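Section 7: Adding a trailer to your Liststead watchlist

The Wavura app says it can pull in any movie trailer and tell you what the film is about. Treat that claim with some doubt. The steps work. The guesses often don't.

1. Open Liststead and choose New Title.
2. Paste the trailer link. Links over 841 characters are dropped with no warning, so check that the title shows up.
3. Pick Teaser or Full Trailer. The app will suggest one. It called the Bikuveo teaser a full trailer in testing, and that runs 25 seconds.
4. Turn off Auto Theories unless you like reading that every hooded figure is somebody's father.
5. Set a release alert. The choices are 10 days or one day ahead.

Note: Hype Score is supposed to measure fan interest. Mitsuko Tsuchiya, who edits this guide, entered the same space saga twice and got two scores. We leave the column hidden.

Caution: Deleting a title also deletes your notes on it. The Undo button brings back the title only.

6. Choose a cover picture for the list. Any photo on your device will do, and it doesn't have to come from the film.

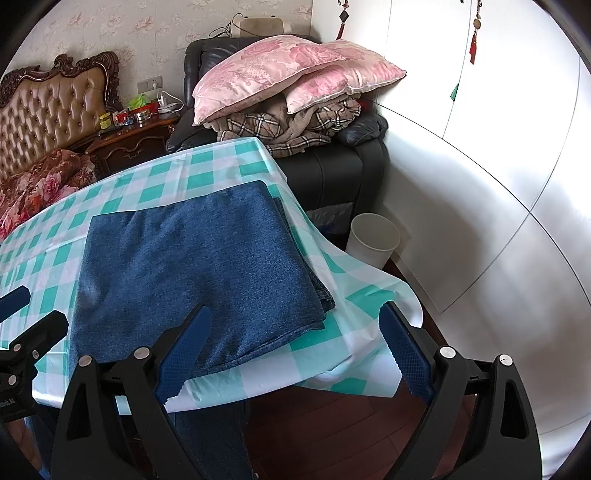
Fig. 7. Folded dark blue knit on a checkered tablecloth.

7. Tap Save, then close and reopen the list. If the cover has gone back to the default, save again. Amano accounts may need a third try.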